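Peston Auto Glass Opens a Second Shop on the Nodard Side of Town

Posted December 14, 2019

Well, it finally happened. If you live over on the Nodard side of the river and you've been driving around with a chip in your windshield because you didn't feel like crossing the bridge at rush hour, you've lost your excuse. Peston Auto Glass opened the doors of its second shop this week, in the old Fotov Tire building next to the car wash, and I went over on opening morning to have a look (and, okay, to get my own windshield looked at, because I've been putting it off since the summer).

I'll start with what most of you have been emailing me about. Yes, they do chip repairs while you wait. The one on my car was down low on the passenger side, smaller than a dime, and they had me back on the road in 30 minutes. I sat in the front with a cup of pretty decent coffee and read a magazine about bass boats. The repair was $100 even, tax included, and the woman at the counter told me that's the price for a single chip whatever you drive. A second chip on the same windshield gets done at a discount, but she wanted to see it before she'd quote me a number, which seems fair.

Full replacements are another story. They need an appointment for those, and right now the wait is six days. The original shop on the east side has been running two weeks behind all fall, so six days sounds like a dream to me, but if you've got a crack creeping across your line of sight you should call both places and take whatever comes up first. They share one calendar now, so whoever picks up the phone can see the openings at either shop.

The new place has three bays. Two are for glass and the third is set up for recalibrating those little cameras that sit behind the rearview mirror on newer cars. That third bay is what I was most curious about! My neighbor had her windshield replaced last year and then had to drive all the way to the dealership to get the lane warning thing working right again, and she's still mad about it. At the new shop they do the glass and the camera in one visit. Plan on leaving the car for most of the day if yours needs it, and bring the owner's manual if you still have it, because they asked two different people for theirs while I was sitting there.

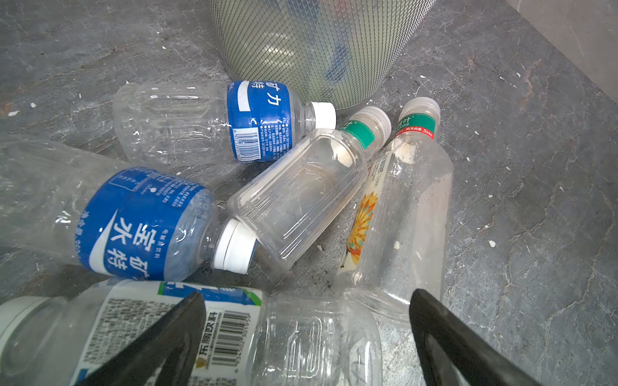 Parking is the one thing I'd grumble about. The lot is shared with the car wash, and on a sunny day the line for the wash wraps right across the entrance. I circled the block twice before somebody waved me in. The shop says there will be a separate driveway off the back alley once the paving gets done in January, weather permitting, and until then you should come in from the north end and ignore the arrow painted on the pavement, which is left over from the tire store and points at a wall.

A few people have asked what happened to Fotov Tire. They closed up last spring when the lease ran out, and they've moved in with Azimi Brake and Muffler out by the fairgrounds. Same tires, same free rotation if you bought your set from them. I called over there to check on the old punch cards, and they told me they're still honoring them, so dig through your glove box. Mine had five punches on it and a parking ticket stuck to the back — we won't talk about the parking ticket.

Back to windshields for a minute. I asked about insurance, since everybody's policy seems to work a little differently. The shop will call your insurance company for you if you bring in your card, and a lot of policies cover chip repair with no deductible at all. Mine turned out to be one of those. I've been paying for that coverage for years and never knew it, and I'd already handed over my debit card when the lady at the counter suggested we check! She ran the refund right there. So make the phone call before you pay, and ask about repair and replacement separately, because on my policy a full replacement would have come with a pretty hefty deductible.

They also had some advice for the cold mornings coming up. Don't pour hot water on an icy windshield (my dad did this my whole childhood and got away with it exactly until he didn't), and don't blast the defroster on high the second you start the car if you've got a chip. Start it low and let the glass warm up. If you pick up a fresh chip on the road, put a piece of clear tape over it to keep the dirt and water out until you can get in. Mine had been sitting open since July and they warned me the spot might stay a little cloudy. I can still find it if I go looking, but I don't notice it when I'm driving, and that's good enough for a car with as many miles on it as mine.

Hours at the new shop are 8 to 5 on weekdays and 8 to noon on Saturdays, closed Sundays. The east side shop is keeping its regular hours, including the one late evening a week. Both will close for Christmas and New Year's Day. If you have a chip and you're flexible, I'd show up right when they open. There was one car ahead of me when I got there, and by the time I left the waiting room was full and somebody had taken my magazine.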